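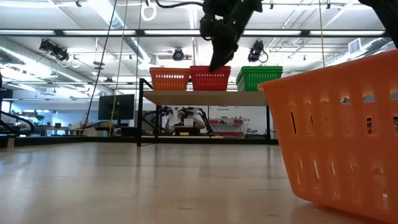 Clirnura releases Drokard two-arm tote handling kit for small-parts benches

December 5, 2025

Clirnura today opened orders for Drokard, a bench-mounted kit for handling open plastic baskets with two robot arms and parallel-finger grippers. The kit is intended for parts rooms, repair depots and hospital supply areas where small baskets are moved between a work surface and low shelving, and where a full conveyor line can't be justified.

Each kit comprises two arms with mounting plates, a pair of two-finger grippers with wrist cameras, a rail set, a controller and the Drokard task software. The arms clamp to rails on opposite sides of the customer's own bench, and no drilling of the benchtop is required. Total shipping weight is 161 kg, in 17 cartons.

The software treats a basket as a rim to be located and pinched. Operators don't enter a model for each basket type. They set an upper limit on rim thickness, a colour list if sorting is wanted, and a destination layout such as a row along the far edge of the bench.
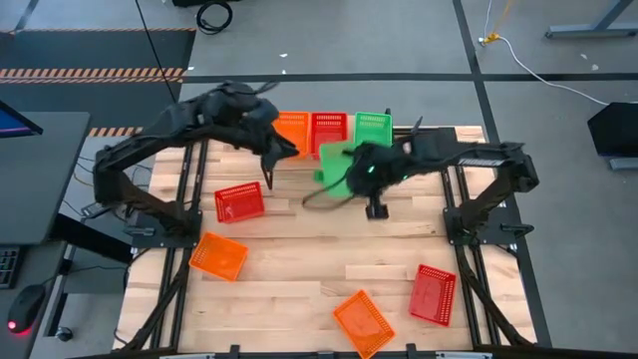 Either arm may be assigned any basket in the shared zone. The controller reserves a volume of space for the arm that moves first and holds the second arm outside it. Where baskets touch or sit at an angle to one another, the software ranks the exposed rims and begins with the one that has the most finger clearance on both sides.

"Slotted baskets are awkward for suction and awkward for depth sensors," said Birgit Ostermann, product engineering lead at Clirnura. "The rim is the one feature we can depend on, so the finger geometry and the approach angles were designed for it. We gave up some speed to get there."

Pre-release testing was carried out at the company's Nidwood workshop. The acceptance run consisted of 600 basket moves, of which 461 were completed on the first grasp. The remainder were completed on a repeat attempt or passed to the operator screen. Clirnura will publish the test log with the installation manual.

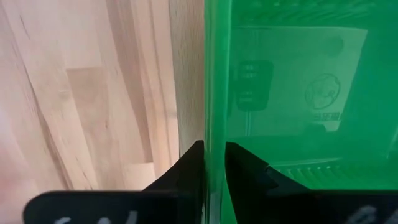

Wrist camera view with gripper fingers on either side of a green bin's rim.

Shipping begins in January. Installation and operator training are handled by Pandey, the service partner for Drokard. Consolacion Tan, service manager at Pandey, said a site visit is needed before installation to check bench stiffness, floor level and cable routing. Benches on casters are not supported.

Replacement fingers are sold in pairs. A longer finger for deep-walled totes is in development and is not part of this release.

Media enquiries: Raelene Mudgway, Clirnura
Technical enquiries and site visits: Alfredo Dumlao, Pandey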